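Soup weather at last!

6th November

I finally made the squash soup from the Akanda cookbook, the one I've been hauling from kitchen to kitchen since 2008, and oh my goodness. Why did I wait? You roast the squash for ages, until the edges go nearly black, and then in goes a spoonful of miso (my addition -- the book wants cream). I ate 2 bowls standing at the stove.

The squash came from the Saturday-style market over in Claltport, which runs until January this year, hooray. I got there early and still missed the good bread.
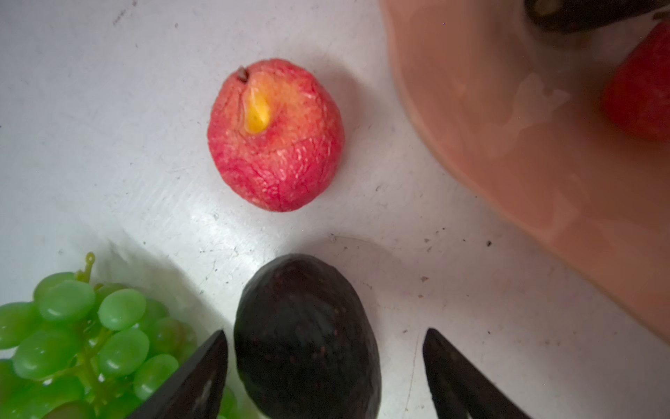
Next up is the lentil one on page 630. It wants smoked paprika and 3 kinds of onion, so I'll need to clear out the pantry first. If you've made it, tell me whether the lemon at the end is worth it!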